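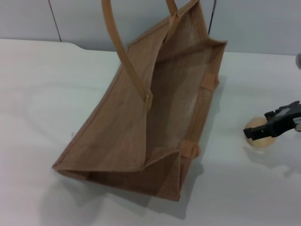 Jute tote bag lying on a white table

Search questions, topics, people
Gallham Neighbors Help > Town and council

Can the clerk reject petition signatures after the deadline has passed?

Dalibor Lukáč

Hello to all. I am a resident of Gallham for six years and I help with a petition to keep the Halliday Street polling place open. The town rules say that a petition needs 500 valid signatures from registered voters of the ward, and then the council must put it on the agenda and vote on it in public. The ward has 3475 registered voters.

We handed in 762 signatures before the deadline and received a stamped receipt. Two weeks later the clerk's office wrote to us that 184 signatures are rejected, mostly for a missing house number or an address outside the ward. By my calculation we still have 578, so it should be enough. But the letter also says that "further review is continuing" and gives no date when it will finish. The council meets only once more before the September break.

My questions are these. May the office continue to reject signatures without any time limit? And can we now add new ones, to be safe? I have read the town charter twice, but the legal language is difficult for me and perhaps I missed something.

14 people follow this

Killian Guérin

They can do what they want, it is always like this. In Beltby we had the same problem and it was dropped. Go to the meeting and speak in the open comment time, this is faster than any petition.

2 found this helpful · 3 comments

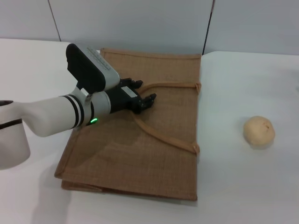
Posted by Manju Kushwaha
3 July 2026 · Town and council

I don't agree with Killian that they can do what they want. I was a petition carrier two years ago, for the Mekora bus stop, and I had to learn this part of the rules quite well. I am not a lawyer, so please check everything with the office.

First, look at the petition rules and not at the charter. They are a separate document on the town website, under "Clerk — forms and notices." In the version that I used, the office had 20 working days from the date on the receipt to finish the check. If it didn't finish, the petition was treated as valid for the signatures not yet rejected. Please look if this paragraph is still there, because the rules were revised after our petition.

Second, you can ask for the list of rejected lines with the reason for each one. Make this request in writing. We got back a good number of ours, where the house number was present but the handwriting was bad. A voter whose line was rejected could sign a short statement to confirm the address.

Third, new signatures. In our case these were not accepted after the deadline — only corrections of old lines. I would not spend your evenings on collecting more before you have an answer.

Also write to your ward council member now, and ask that the item is placed on the agenda "subject to certification." Then you don't lose the meeting if the review ends one day before it. Attach a copy of the receipt and keep the original at home.

31 found this helpful · 5 comments · Share

Margaux Collet

Manju is right about the written request. One small addition: the agenda closes several days before the meeting, so ask the clerk for that date too. It isn't always on the calendar page.

9 found this helpful

Related
Who decides where the polling places are?
Speaking time at council meetings, how to sign up
I moved from Beltby to Gallham, do I need to register again?
Can a council member vote by phone?
Perrine Leblanc asked: Where can I read old council minutes?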